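### 4.2 Turnout and pledges, trivia night vs. walkathon

Both events ran in November, same catchment, same charity (Plidska, which funds respite care for carers). Tickets for the trivia night were capped at 100. Sold 68 in the first week, rest at the door. The walkathon had no cap and drew 200 registrations, fewer on the day, weather poor.

Pledges were logged through Gruvitz at both events. Cash was counted by hand and entered later the same evening. Some double entry at the walkathon, corrected before analysis. We did not seperate raffle money from table donations, a limitation we come back to in 4.4. 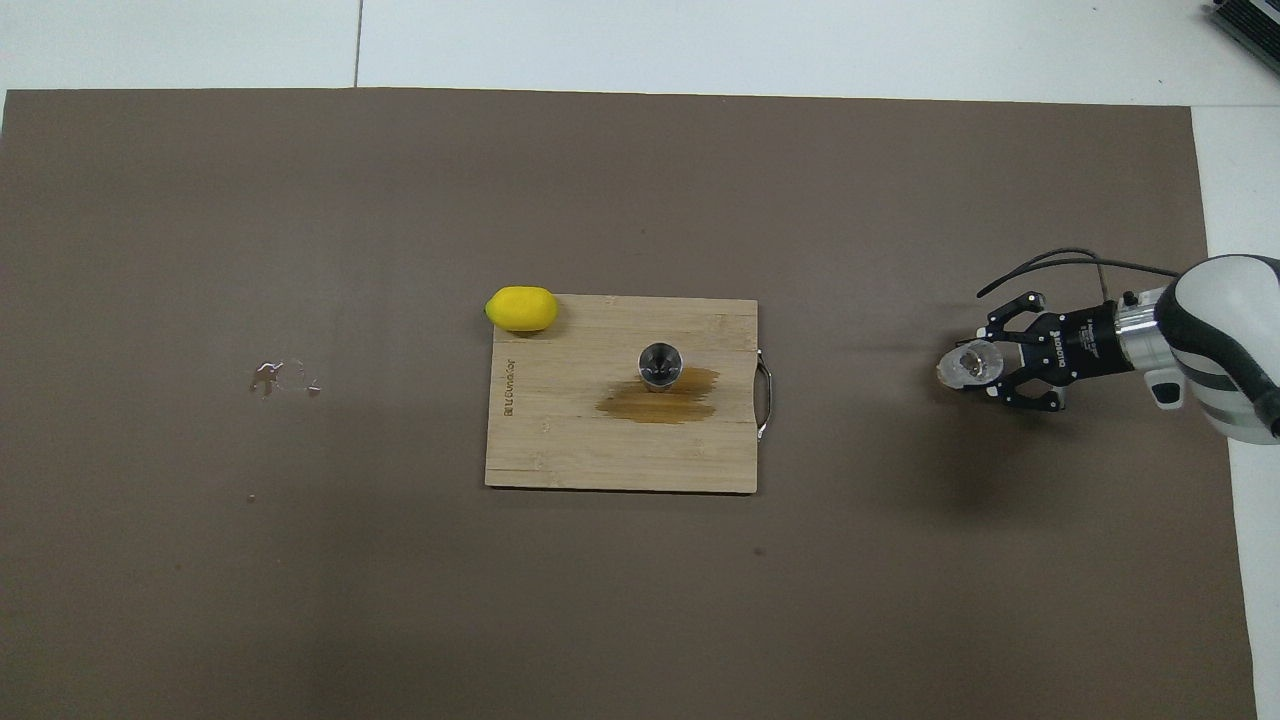
**Figure 3.** Bamboo cutting board with a metal handle.

Per head, trivia did better. People stayed put, bought more raffle tickets, and tended to match whatever the next table gave. Walkers gave once, at sign-up, then mostly went home. Median gift at the walkathon was $20, no change when family groups are left out.

Team play seems to matter more than the prize. Same pattern in the Kubo pilot, where prizes were small and the organisers had no budget for a venue. Plarum went the other way, but that event was ticketed online only and had no teams at all, so the comparision is weak.

Repeat giving still open. Follow-up emails went to everyone who ticked the box, and replies were still coming in at time of writing. Walkathon donors slower to answer so far. Whether that holds past the new year we can't say from this data.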